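How do I store ties in a compartment tray without creasing them?

Posted by Ubaldo Caputo

I have 21 ties on a rail inside the wardrobe door and want to get them into a wooden tray divided into 12 square cells. Most are silk, a few are polyester, and two are knitted. When I roll them they spring open before I can get them into the cell, and when I fold them they come out with a line across the blade. I am not after a motorized rack. I had a Skimska one and it failed in September.

Is rolling or folding correct for this kind of tray, and which end do I start from? The drawer has 7 cm of clearance, if that matters.

Fionnuala Daly

Roll them. Folding is for travel.

Bit-na Bang

Rolling is the usual method for woven silk, and it suits square cells. Procedure:

Empty your work surface down to the tray and the tie. A smooth, hard top is better than a bedspread, as the tie slides instead of bunching. Wipe it first. Silk picks up any grit or oil.

Lay the tie flat, front face down, and smooth it from the centre outward. Undo any leftover knot fully and leave the tie overnight if it is badly kinked.

Fold it in half once so the narrow tail lies along the wide blade. Do not press the fold.

Start the roll at the folded end and finish at the points. The blade then forms the outside of the roll, where the curve is gentlest. Keep it snug but do not pull. A tight roll puts strain on the slip stitch down the back.

Lower the roll into the cell on its side or standing on its edge, whichever fits. The cell wall stops it springing open. If your cells are much wider than the roll, put a strip of card in to take up the slack.

Floral tie, hard tabletop, and the same kind of tray with rolls or tins in two cells:

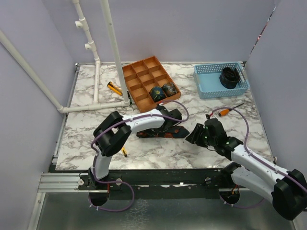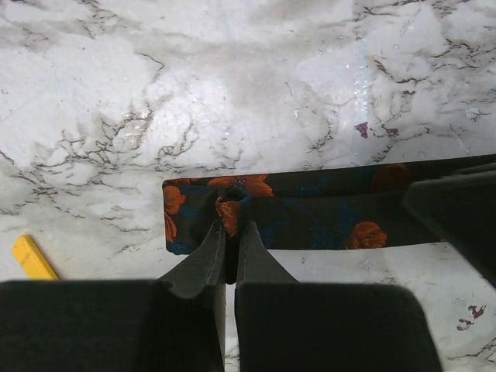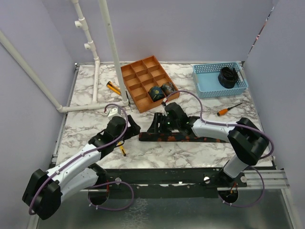
Your knitted ties can be rolled the same way, but looser. Never hang those - they stretch under their own weight. With 12 cells and 21 ties you will need a second tray, or you can keep the polyester ones on the rail, where they will come to no harm. Measure the widest blade before you commit to the drawer. A folded and rolled tie standing on edge is as tall as its blade is wide, and some older ties are over 9 cm. Those have to lie the other way in your drawer.

Lizeth Bedoya

Agree with most of the above. I skip the fold in half and roll from the narrow end, full length. It takes longer and makes a fatter roll, but there is no crease at all. Cedar blocks between the cells if you get moths. Don't let the wood touch the silk.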